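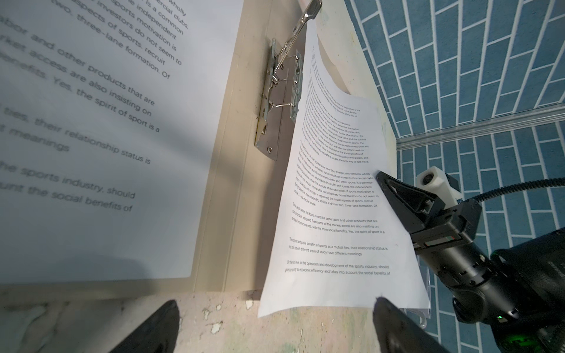 Posted in: Kitchen Help > Pulses, Beans and Grains > Safety

Dried red kidney beans in a slow cooker, did I make a mistake?

piro_beginner

Good evening to all. I have bought a slow cooker, the Piro with the ceramic pot, and I wish to make a chilli with dried beans because in Varetbridge the dried ones are much cheaper than the tins. I put one bag of Orellana red kidney beans (635 g) directly in the pot with cold water, onion and tomato, and I left it on the low setting for 7 hours. In the evening the beans were still a little hard in the middle. I ate two spoons only, to taste.

After this I read that red beans can be poisonous if they are not boiled. My grandmother cooked beans all her life and she never spoke of poison, but she used a normal pan on the fire. Must I throw all of it away? And how do I do it correctly the next time? I would like to continue with the slow cooker, as I am at work during the day.

greypan

Yes, throw it away. I am sorry for the onions. Red kidney beans contain a natural substance called a lectin, and when it is not destroyed it gives strong vomiting and a bad stomach, normally a few hours after the meal. A few beans can be enough. The low setting of many slow cookers does not reach the temperature that is necessary, and half-cooked beans may be worse than raw ones.

If you begin to feel ill, drink water in small amounts and telephone your doctor or the health advice line. Most people are well again quite quickly, but do not wait with the call if it is a child or an old person.

For the next time, I do it in this way:

1. Pick through the dry beans and take out the small stones and the broken ones.

2. Soak them for 12 hours in plenty of cold water. In a warm kitchen I put the bowl in the fridge.

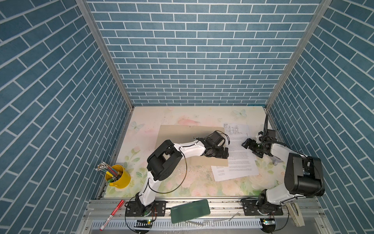
3. Pour away the soaking water and rinse the beans well. Do not use this water for the chilli.

4. Put them in a pan with fresh water and boil them hard for 12 minutes. It must be a real boil, with big bubbles, and I start the clock only when I see them.

5. Drain, and now they can go in the slow cooker with the rest. Keep the tomato for later if you can - acid makes the skins stay hard, and this is maybe one reason why yours were not soft.

I boil on the evening before, then the beans wait in the fridge in a closed box and in the morning there is little work.

flastirstead_cook

just use tins, they are cooked already and you can put them straight in. I have done this for years and no problem 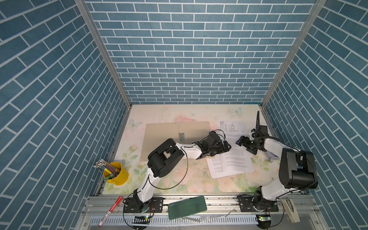
Page 2 of 2

marrowandlime

The answer of greypan is good and I would follow it. I add only some points which I had to learn slowly, as I also came to dried beans late.

White kidney beans (cannellini) have the same substance, in a smaller amount, so I boil them in the same manner. Lentils and split peas do not need this treatment, only proper cooking. For black beans I also boil first. It costs me little time and then I do not have to remember which bean is which.

Please do not judge by softness alone. A bean can become soft at a low temperature and still not be safe, so the boiling is a separate matter from the texture. If your beans stay hard after correct soaking and boiling, they are probably old. I once had a bag from the market in Flastirstead which did not become soft even after a whole afternoon, and I gave up on it.

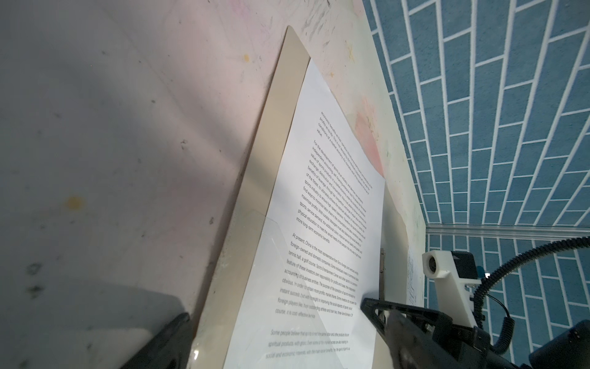

Printed sheet on a cream board

About your full bag: it is a lot for one pot. The beans become more than double when they take water, and the ones on top can stand out of the liquid. I would use half of the bag, or cook all of it and freeze what remains. They freeze very well in small portions with a little of the cooking water.

With tins the other poster is right, they are safe. The taste is a bit flat for me, but with enough cumin it is difficult to notice.

piro_beginner

Thank you very much for the replies. The pot is emptied and I feel normal, so I think that the two spoons did nothing. A new bag is in water now, in the fridge, and I will boil tomorrow after work. I will keep the tomato for the end.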